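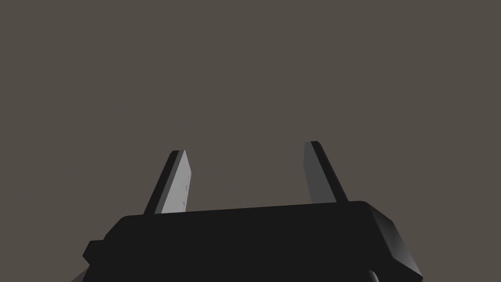

Gripper in simulation, fingers apart, nothing bought yet.

How I budget for a gripper before I spend a cent

My first gripper was a mistake that cost me more than 4000 dollars, so now I do the planning in simulation first. My boss Imogen Greenwood likes this a lot, and so does my blood pressure!

Step 1. Measure your parts. Write down the widest and the narrowest thing you need to pick up. We had 16 parts on our list for the Sugden line, and the widest one ruled out half the catalog before lunch.

Step 2. Load the gripper model and open the fingers all the way. Check the gap against your widest part, then look at the body too – a wide one can bump into the side of a bin long before the fingers reach anything. I forgot that the first time.

Step 3. Get three quotes, and ask for the same things in each one: gripper, mounting plate, cable, spare fingers, shipping. Piris left the plate off ours and Stornoline put it in, so the cheaper quote ended up being the pricier one. (Malcolm Mottram in purchasing caught it, I sure didn't.)

Step 4. Add your own hours. Wiring, setup, teaching the pick points, and all the fiddling afterward. I put down four days and I usually use every one of them.

Step 5. Ask about lead times before you promise anybody a date. We ordered in December once and waited forever – order the spare fingers with the gripper so you only do the waiting once.

I keep all of this in one spreadsheet, one row per gripper, with a column for notes. Next up for me is the same exercise for the Grultska cell, starting with the bins.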